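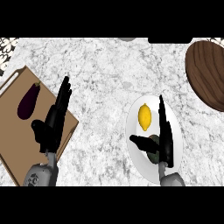

Figure 3. Counter cell in the simulator, both grippers over the work area.

Section 7. Setting up the two-arm counter cell in simulation

Read this section before you trust anything the Pirnby viewer tells you. The viewer reports "Cell OK" when the files load. It says the same thing when an arm is mounted backward, so treat that message as proof of loading and nothing more.

7.1 Loading the cell

1. Start the viewer and open the counter cell file.
2. Load the left arm, then the right arm. If you load them in the other order, the joint labels swap and you will spend an afternoon on it.
3. Load the props: cutting board, eggplant, plate, lemon, avocado, round wooden board.
4. Press Reset 2 times. The first reset places the props. The second lets them settle.
5. Compare your view with Figure 3. The eggplant should lie on the tan board and the lemon on the white plate. If a prop has sunk into the marble, its collision shape did not load. Go back to step 3.

Note: The black bands at the top and bottom of the view are normal for this cell. Stretching the window will not remove them. The menu item that claims to do so changes the camera angle as well, and your saved poses will no longer look right.

7.2 Checking the grippers

1. Select the left gripper and open it all the way. Watch both the long fingers and the short one. A finger that stays put usually means a stale joint map.
2. Close it slowly on nothing. The fingers should stop at the limit you set.
3. Repeat for the right gripper.
4. Move the right gripper to the avocado and close it. Read the contact force in the side panel.
5. Raise the arm 3 inches and hold. If the avocado stays in the grip, reset and try again from a slightly different angle. One good lift is weak evidence.

Caution: Do not raise the friction setting to get a clean lift. The Sisex preset sets it to 84, and at that value a gripper will pick up nearly anything it brushes against. The results look wonderful and mean very little. Write down whatever value you use.

Caution: Arm-to-arm collision checking is off by default. Turn it on before running both arms together. With it off, the arms pass through each other with no warning.

7.3 Upkeep

Clear the cache after every viewer update. The release notes say this is automatic. We have not seen that work on our machines.

Re-run 7.2 after any change to the arm files, including changes described as cosmetic. The August update was described that way and moved the left wrist.

Keep a copy of your last working cell file outside the project folder. The built-in backup overwrites itself on each save.

Questions about the joint maps go to Gayan Kanagaratnam. Send the log file along with the screenshot.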